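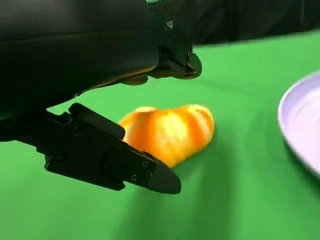
4.2 Failed Release and Unplanned Arm Motion

The placing task was run in the Itley cell with two arms, each with a black two-finger gripper, over a table covered in green cloth. In each trial one arm was to pick up a single item, carry it to a plate and let go. The Trundura controller ran 1650 trials under the settings given in Section 3. Of these, 98 ended in a failed release: the controller sent the open command, logged the fingers as open, and began to withdraw the arm while the item was still held. The item was then carried back across the cloth. Most such trials ended when the operator pressed the stop button.

In 12 of the failed releases the second arm also moved. It had been told that the plate area was clear, and it started its own approach while the first arm was still there. No contact between the grippers was recorded, but the stop distance set in the Sotomayor safety layer was crossed each time. These trials are treated here as safety events and are reported apart from the rest.

The cause was traced to the way finger position was read. The controller took the last commanded position as the true one whenever the sensor message was late. With smooth, rounded items the fingers tended to close further than planned, the motor current rose, and the sensor message was held back by the current check. The open command then timed out, yet the log showed success. Neither the operator display nor the event file gave a warning - the fault was found only when wrist camera video was compared with the logs by hand.
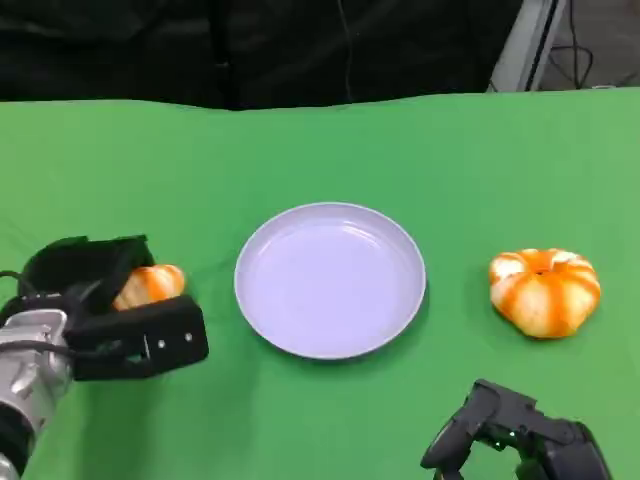 Angus Farquharson, in written comments on the first report, held that the fault should not be put down to the sensor alone. In his view a cell with two arms should never pass a "clear" signal on the word of one controller, and the second arm should have waited for a check of its own. He also asked that trials stopped by the operator be counted as failures even where the item had reached the plate.

Both points were accepted. The totals above follow the stricter count, and the clear signal now depends on a measured finger gap together with a check from the other arm's wrist camera. If the two disagree for longer than 3 seconds, both arms hold their position and the operator must reset the cell. The change was put in place in August 2026, after review by the Fidness safety group.

The new rule has a cost. Wrist views are often partly blocked by the fingers, and in such cases the check cannot confirm that the plate area is clear. The arms then hold without need, and the trial is lost.
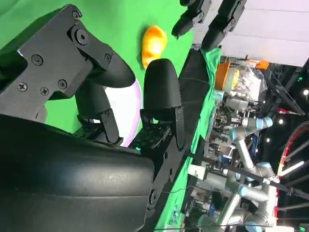

Figure 3. Wrist camera view with the plate partly hidden behind the gripper fingers.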